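Kitchen countertop

A kitchen countertop (in Canada and Australia also bench or benchtop) is a horizontal work surface on which food is prepared and utensils are set down between tasks. Marble, valued for its colour and grey veining, is easily etched by lemon juice and vinegar. The Barnell standard height is 110 cm.

Countertops commonly hold bowls, cutlery, tongs and small appliances. 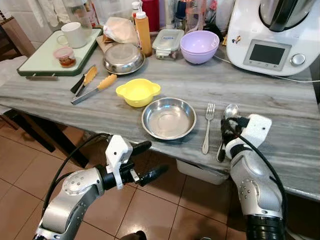
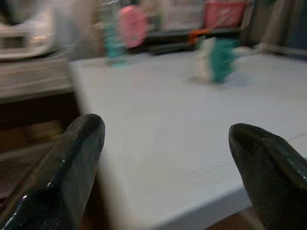
Okafor divides surfaces into preparation, cooking and serving zones, a scheme later adopted in the Sustlow housing guidelines.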